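The Thread Count Racket

September 2019

The most expensive sheets I have ever slept on claimed a thread count of 1235. They came from a brand called Hamarau, in a box with a magnetic lid, and they felt like a raincoat. I sweated through April on them and then went back to the old set, which had no number on it that I could find.

I bring this up because the number is the first thing any store wants to tell you, and I have come to believe it is the thing least worth knowing. Thread count is supposed to mean the threads going up and down plus the threads going across in a square inch of cloth. Fine. But there is only so much room in a square inch. To get past a certain point, you have to start counting differently, and that is what a lot of sellers do. A yarn made of 2 thin strands twisted together gets counted twice. The cloth is the same cloth. The box costs more.

Gallberg, a bedding shop where I spent a long and mostly unhelpful afternoon, has its sheets on a wall by number, low on the left and high on the right, with the prices climbing along with them. I asked the clerk what the difference was between the middle of the wall and the far end. Softness, she said. I asked if I could feel them. The far end was sealed in plastic.
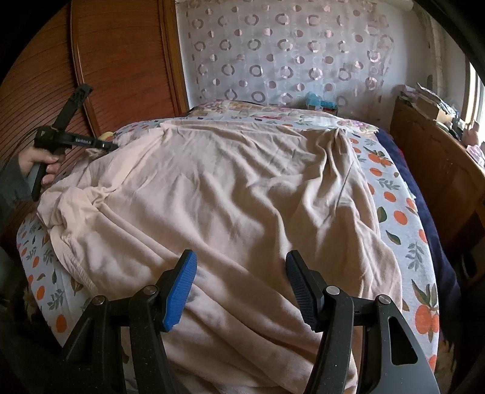

What does matter is duller and harder to print on a box. The length of the cotton fiber matters, since short fibers work loose and turn into those little pills that scratch your ankles. The weave matters. Percale is plain over-and-under and feels crisp; sateen floats some threads over the top and feels slick, and it snags more easily. The finish matters too, though it is mostly there to fool you. Plenty of new sheets are coated with softeners that go down the drain in the first few washes, and the sheet you own after that is a different sheet from the one you stroked in the store.

Then there are the words. "Egyptian" can be stretched to cover a blend with a little Egyptian cotton in it. "Luxury" and "hotel quality" mean nothing at all. I have stayed in hotels where the sheets could have sanded a door. Clununus, which sells online only and never seems to stop having a sale, calls its cheapest polyester set "cotton-rich feel," and I would like to meet whoever signed off on that.

The same company will let you return a set within 48 hours of delivery, provided it hasn't been washed. Think about that for a minute. You are being asked to judge a sheet at the one point in its life when it tells you the least.

I wash new sheets before they go on the bed, without softener, and then I wait. My plainest set cost $40 at Tetteh, a discount place with bad lighting, and it has outlasted two pricier ones. I don't claim that proves anything. It may have been a good batch.
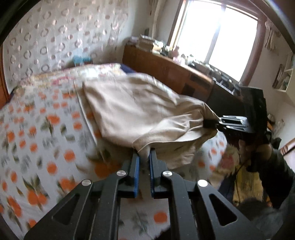
A reader who saw an early version of this piece online wrote that I was being unfair, and that her high-count sateen was still the nicest thing in her house after years of use. She may well be right about her sheets. She also said she had picked them by touch, from an open display, and had only looked at the number later.

That is pretty much how I'd do it. Ask for a sample that has been washed, and see what the clerk's face does. Hold the cloth up to a lamp and look at how much light comes through. Check the hem for loose stitches, and read the small label with the fiber content before you read anything on the front of the box. If the store won't open a package, try another store.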